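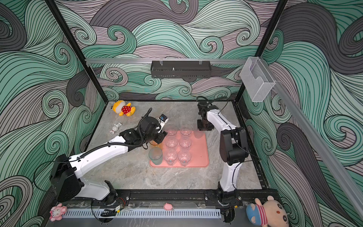 Figure 1. Table with a gray marble-patterned top and wave-patterned wall panels.

4. Gifts from grandparents as a matter of dispute

4.1 The material

The threads studied in this section come from the family board of Gundness, a discussion site on which members write under a chosen name and can change that name from one thread to the next. We kept 136 threads in which the first post presents a disagreement about a gift given, promised or refused by a grandparent to a grandchild. Together these threads contain 3264 replies. Threads in which the gift was mentioned only in passing were left out, and also the threads that the moderators had closed before any reply was given.

The site limits a first post to 2000 characters. This limit has an influence on the form of the story, and we come back to it in 4.3. Replies have no such limit, but most of them are short, and many consist of one sentence that gives a judgment.

All posts were read by two of the authors (Turcotte and Balogun) and coded with the scheme described in Section 3. When the two readings did not agree, the thread was discussed with a third reader. In 17 threads we could not come to an agreement about who was presented as the injured person, and these are treated separately in 4.5.

We do not quote posts word by word. The members of the site wrote for other parents and a direct quotation can be found again with any search engine. The short passages given below are rewritten by us and were compared with the original by Corinne Hutchins, who did not take part in the coding.

4.2 What the first post asks for

It is common in earlier work on advice boards to treat the first post as a request for help. For our material this is only partly correct. In the larger part of the threads the decision was already taken when the post was written. The mother (the writers presented themselves as mothers in nearly all cases) had already sent the gift back, or had already told her mother-in-law that the gift must stay at the grandparents' house. The question at the end of the post is then whether she was wrong to do so.

We call this a request for a verdict. It differs from a request for advice in three ways that can be seen in the text. The verbs are in the past tense. The grandparent's answer is already included, sometimes with a copy of the text message. And the writer often names in advance the reply that she expects from those who will disagree with her, for example that she should be grateful, or that she is lucky to have grandparents who care.

One writer tells that her father-in-law bought a ride-on car for a child who was not yet two. She had asked for a contribution to the nursery costs instead. The car was delivered to her flat, where it did not fit through the kitchen door, and she gave it to a neighbor. The whole of this story takes four sentences. The rest of the post deals with a telephone call in which the father-in-law said that he would not buy anything more. The question is not about the car. The writer wants to know if she has to call him back.

The gift itself is described very little. We expected more attention to price, size and noise, which are the usual subjects of complaint when parents speak about toys. These things are mentioned, but they come in the replies, where members tell about a drum, a trampoline or a very big bear which they received in their own family. In the first post the gift is mostly a single noun.

4.3 The order of the story

Adeel Durrani has suggested to us that the first posts could be compared with letters of complaint to a company, and the comparison was useful. Like such a letter, the typical post starts with a sentence about the good relation that existed before. The grandmother is helpful, she collects the child from nursery, she has never interfered. After this comes the incident, and after the incident come older incidents which the writer had, as she says, let go at the time.

The older incidents make the post long. Where the writer reached the limit of the site, it is nearly always this part that uses the space, and the end of the post is then compressed to a few words or continued in a first reply written by herself. In the continued posts the tone is changed. The writer has by now received some replies, and she adds information that answers to them. It may be that the grandmother has money, or that the sister's children received something better, or that the husband agrees with her but will not say it.

This last point deserves attention. The husband or partner is the son or the daughter of the grandparent in more than half of our threads, and still he has a small part in the story. He is said to be at work, to hate arguments, or to be of the opinion that it does not matter. Replies notice this quickly. A typical reply says that the writer has a husband problem and does not have a mother-in-law problem. This formula is so common on Gundness that members shorten it, and new members ask what the letters mean.
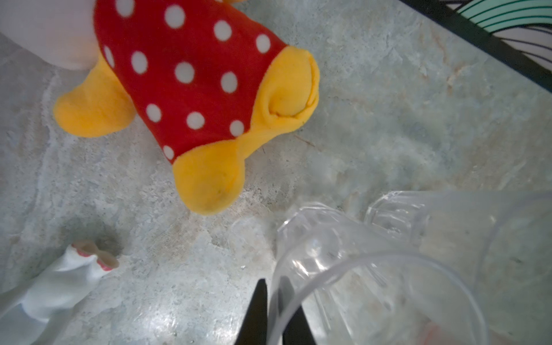 Noémie Turcotte
Lecturer in Family Communication, Borken

4.4 How the replies divide

The replies do not divide equally. In most threads a majority is formed in the first hour and stays the same until the end. A thread that begins with three replies against the writer seldom turns in her favor, even when she adds information later. We cannot say from the texts if this is an effect of the early replies on the later ones, or if readers with the same opinion would have arrived in any case. A member who agrees with a verdict already given several times may see no need to write it again, and a member who disagrees may prefer not to enter.

Three kinds of argument are used against the writer. The first is about manners: a gift should be accepted with thanks, and what happens to it afterwards is a private matter. The second is about the child, who is said to lose something when adults quarrel. The third is about time. Older members, or members who say that they are older, remind the writer that grandparents will not be there for long. The third argument is the only one that regularly receives an apology from the writer. It is also the one that other members attack most strongly, and they describe it as unfair pressure.

In favor of the writer we find mainly one argument, in different forms. The parents decide. A grandparent who was asked not to buy a certain thing and who buys it has ignored the parents, and for these members it makes no difference whether the thing was cheap or expensive, or whether the child likes it. The word boundary appears here very often. We noted that it is used almost only in replies. Writers of first posts prefer to say that they had asked, that they had been clear, or that they had mentioned it before Christmas.

A smaller group of replies gives practical proposals. The gift can be exchanged, or put away and brought out when the grandparent visits, or it can live at the grandparents' house. Some members propose a list from which the family can choose. These replies are polite, and they are mostly not answered. In the threads where the writer does answer them, she explains why the proposal is not possible in her family. We take this as further support for the view in 4.2, that advice is not what was asked.

4.5 Threads without a clear injured person

The threads on which we could not agree are of particular interest. In most of them the writer is not the parent. She is an aunt, a stepmother, or the grandmother herself. The grandmothers write differently. They describe the gift in detail, with the place where it was bought and the time they spent on finding it. One of them describes a knitted blanket over a third of her post, and reports in one sentence that her daughter has asked her not to make anything more.

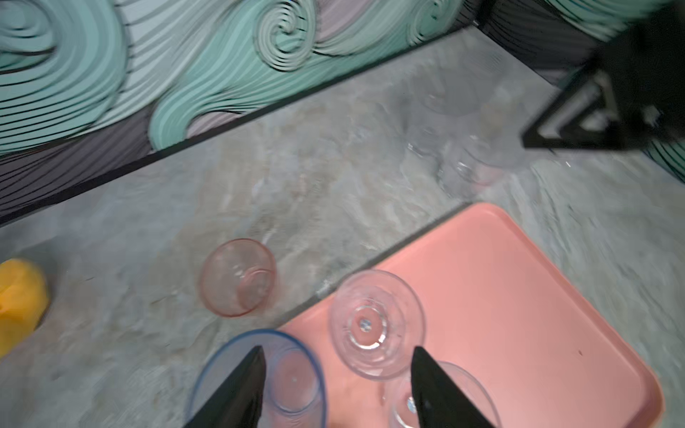
Figure 2. Drinking glass with a thin blue rim, stemmed glass and salmon-pink tray.

Replies to grandmothers are fewer but longer. Members who would probably have supported the daughter, if the daughter had written, are here more careful. They ask questions before giving an opinion. Did she ask first? Was there a list? How many blankets are already in the house? The second reader considered these questions as a mild form of blame, and the first reader considered them as ordinary interest. It is mostly from this difference that our disagreement comes, and we did not find a rule that would solve it.

The stepmothers are a separate matter. In their threads the gift is often given to one child in the house and not to the other. The complaint is about the grandparent of the other family, a person whom the writer may never have met. Here the replies lack the usual certainty. The rule that the parents decide gives no help when it is not clear who counts as a parent in this situation, and several members write only that they are sorry to read it.

4.6 Comparison with the Brudotach interviews

Harriet Haverford kindly let us read the notes from her interviews with grandparents in Brudotach. These people were not members of the site, and the comparison can therefore only be a loose one. Nevertheless, two points are worth to be mentioned.

First, the grandparents in the interviews did not speak about rules. They remembered requests from the parents, but they remembered them as wishes, on the same level as a favorite color. One grandfather said that he had been told no more plastic and understood that wood would be nicer. He then bought the plastic garage in January, when it was reduced.

Second, refusal was remembered for a very long time. Gifts that were accepted and never used caused no comment in the interviews, although the grandparents knew that they were not used. A gift that was given back was told as a story with a beginning and an end, and the exact words of the parent were repeated. In this respect the interviews are close to the first posts on Gundness. Both sides report the telephone call, and both sides pass quickly over the object.

Haverford's own reading, which follows the approach of Lindqvist, is that the gift works as a visit by a person who is not there. We find this attractive for families living far from each other. For the families in our threads, where the grandmother often has a key and comes in every week, we are less sure, and we return to the question of distance in Section 5 together with the threads about birthday money.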